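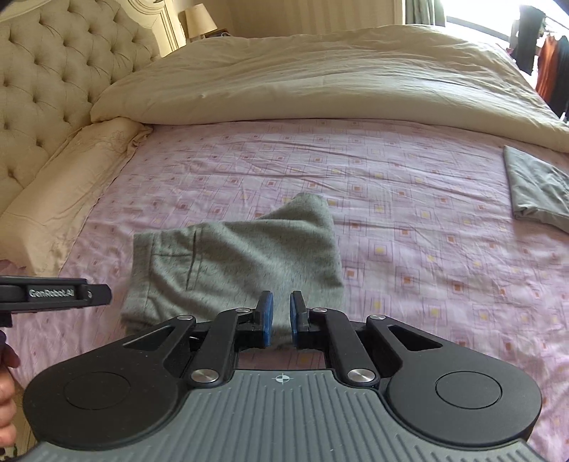
Maj-Britt Kvam put it to us that an 'insider' in a celebrity story is a press agent nine times out of ten, and that anyone who has worked a weekend shift on a gossip desk knows it. The remark was made at the end of a long interview and she did not want it softened. We have left it as she said it, and much of this section is an attempt to find out how far it can be trusted.

Figure 1. Crumpled grey cloth on a bed, with a hand-held gripper open towards it.

4. Who is the 'source close to the couple'?

4.1 The claim and its trouble

Writing on entertainment news tends to treat the unnamed source in one of two ways. The first takes the phrase at face value: somebody near the famous person talked, and the reporter wrote it down. The second, which has become the more fashionable, holds that the phrase is a polite cover for the famous person's own office. Kvam's remark belongs to the second camp, and so do most of the former reporters we spoke to. The trouble is that neither view has much behind it. The first relies on the good name of outlets that rarely explain their methods. The second relies on stories told by people who have left the trade, some of them with a grudge, and stories of this kind get better with retelling.

We began with a fair amount of sympathy for the second view and ended with less. Our own figures do not prove it wrong. They do show that several of the signs normally offered as proof would look much the same if it were wrong.

4.2 What we collected

The material comes from two outlets, Hisent and Gallby, both of which publish celebrity news daily and keep open archives. We gathered every item dealing with a separation, a reconciliation or an engagement, and were left with 2,285 items once straight copies had been taken out. Copies were found with the Drustodik matching tool, and here a first caution is needed. Drustodik is good at spotting a paragraph that has been lifted whole. It is poor at spotting a quotation that has been trimmed and given a new verb, and gossip writers trim quotations all the time. A 'friend' who 'says' in the morning may be a 'pal' who 'dishes' by teatime. We expect that some pairs of items in our set are really one item twice, and we have no good way of saying how many.

From the full set we drew 200 items at random for reading by hand. Two readers marked each one separately for the label given to the source, the tone of the quoted words towards each partner, and whether anybody was reported as having been asked for comment. They agreed easily on the first and third. On tone they agreed far less than we had hoped. A line such as 'she just wants what's best for everyone' was marked as warm by one reader and as a dig by the other, and after some discussion neither would give way. We kept both markings and report only those results that hold under either.

4.3 What the labels tell us

Tuominen's scheme, which we followed, sorts labels by how near they claim to stand: family, friend, insider, source, onlooker. It assumes that a nearer label is a stronger claim. We are doubtful. In our hand-read items 'friend' and 'insider' appear to be chosen for the rhythm of the sentence as much as for anything else, and it was common for the same quoted words to be given to a friend in the headline and to an insider lower down. A scheme that puts these on separate steps of a ladder is measuring the sub-editor's ear.

Only 'onlooker' behaved as if it meant something. Onlookers described where people sat, what they ordered and whether they left together. They seldom knew how anyone felt. Friends and insiders knew how everyone felt, at length, and very rarely where anyone had been. Kvam takes this as support for her view, on the grounds that feelings are what a press office wants to place. Perhaps so. Feelings are also what a reporter with an empty page can most safely make up, and a real friend on the telephone would talk about little else. Three quite different origins would leave the same mark on the page.

4.4 The kindness test

The favourite argument for the press-agent view is what we call the kindness test. If the unnamed source is kinder to one partner than to the other, the reasoning goes, the kinder treatment shows whose office made the call. It is a neat idea, and it has been repeated so often that it is now offered as a finding.

We asked 85 regular readers of celebrity news to try it. Each was shown a handful of items from the hand-read set, with names removed, and asked which partner's side the quotation had come from. They were sure of their answers. They were also split on nearly every item, and those who described themselves as experts on the subject were split along with the rest. Several changed their minds once the names were put back, always in the direction of whichever star they liked less. One wrote beside her answer that it was 'obviously his people' and then, two items later, gave the same reason for picking the wife's.

A defender could reply that ordinary readers lack the training. We put this to Kvam, who went through the same items on a Sunday evening and sent back her answers with notes. The notes were sharp and often persuasive. But we do not know the true origin of a single one of these quotations, and neither does she, so her answers cannot be marked right or wrong any more than the readers' could. This is the weak point of the whole line of work. No outlet has opened its call logs to us, and we doubt that one will.

4.5 Requests for comment

One result seems to us worth keeping. Items that said a representative had been contacted were plainer in their quotations than items that did not. Both readers' markings show this, and it holds at Hisent and at Gallby taken alone – though Gallby, it should be said, adds the line about contact to some pages by template, and we could not always tell a request from a piece of standing text.

It would be easy to read this as a sign of care: the reporter who rings up is the reporter who checks. It may equally be that long, colourful quotations come from the office itself, in which case there is nobody left to ring. The press-agent view would predict exactly that. So would the view that they are invented at the desk, where a call to the representative would only invite a denial. We can say that the pattern exists, and we would be wary of any account that claims to know which of the two is behind it.

The June items from Gallby were left out of this last comparison, as the site had changed its page layout and the contact line was missing throughout.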